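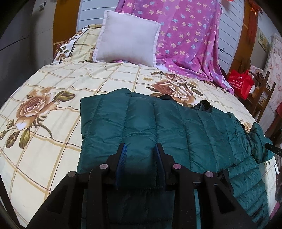 Borbély starts winter coat collection in summer

Jul 4, 2022

The clothing exchange Borbély has opened its collection of winter jackets four months earlier than in past years. People in the town can bring padded coats, quilted jackets and warm vests to the shop on Sakska Street until the end of the month. The clothes will be given out in November, before the first cold weeks.

Last year the collection began only in autumn, and the shop received 268 jackets in a very short time. Many of them came with broken zippers or open seams, and there was not enough time to repair all. Part of the jackets stayed in boxes until spring. The exchange hopes that the longer period will give its sewing room the time it needs.

"In summer people clean their closets and find the jacket which the children have outgrown," the exchange writes in its announcement. "We ask them to bring it now and not to put it back for one more year."

The jackets should be clean and fully dry when they are brought in. The exchange asks to wash quilted jackets at a low temperature, with the zipper closed and the pockets empty, and to dry them slowly. After washing, the filling often gathers in one end of the channels. In this case it helps to lay the jacket flat on a bed or a large table and to press the filling apart with the fingers, one channel after another. The sleeves take the most time, as their channels are narrow.

Small damage is not a problem. A missing button, a loose hem or a seam which is open for a few inches can be fixed in the sewing room. Jackets with large burns, or with filling that has become hard, cannot be accepted. It is also asked not to press the jackets into vacuum bags for the transport. A wide paper bag or a pillowcase is better, and the pillowcase is given back at the counter.

The exchange needs above all children's sizes and the larger sizes for adults. Last winter these were gone after the first distribution, while many medium jackets were left over. Hoods that can be taken off should be attached to the jacket, so that they are not lost in the sorting.

Storage was for a long time the weak point of the collection. This year the moving company Zoltton lends a dry room behind its office, with hanging rails for 150 jackets. The rest will be folded loosely and kept on shelves. The sewing supply store Illon gives thread and 195 zippers in different lengths. The exchange expects that these will be enough for all repairs until the distribution.

Everyone who brings a jacket receives a paper ticket, which can be exchanged for another piece of clothing in the shop. The ticket is valid through November. It is also possible to give a jacket without taking a ticket.

The shop is open in the afternoons from two to six. Bags should not be left in front of the door outside of these hours. For more than ten jackets, the exchange asks for a call one day before.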